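I have moved house three times with the same roll of floral paper, and I'd do it again. It's off-white with gray leaves and big blurry orange blossoms, and I bought it at a closing-down sale in Isthorpe back in March, meaning to line drawers. The drawers never got any. It went on the worktable instead, and now I can't imagine sorting anything without it!

What I mostly sort is keys. Spare keys, shed keys, the key to a bike lock I no longer own (I think). For years they lived in a soup bowl by the door, and every lost key began with me tipping that bowl out on the rug.
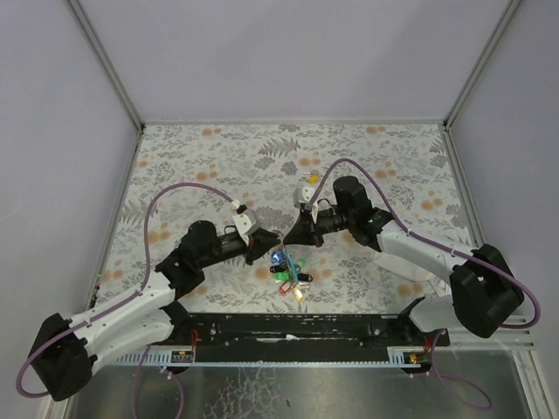
Key tags on the floral paper, where all good sorting starts.

Colored tags fixed it. I picked mine up at Baek, the little hardware place in Brestberg, for 97 cents apiece — one color for the house, one for outdoors, one for other people's doors. Write the label before you thread the ring, and use pencil, because neighbors move. Bunch the finished ones together and leave the mystery keys in an envelope for a month.

I still have two in the envelope. One might be for my aunt's old piano.

Comments

Tags got me through a 2-family house and one shared garage. Pencil is a great tip!

Where do you get the paper now? Mine tears at the corners.

I just use nail polish on the key heads. Chips a bit, but it's cheap.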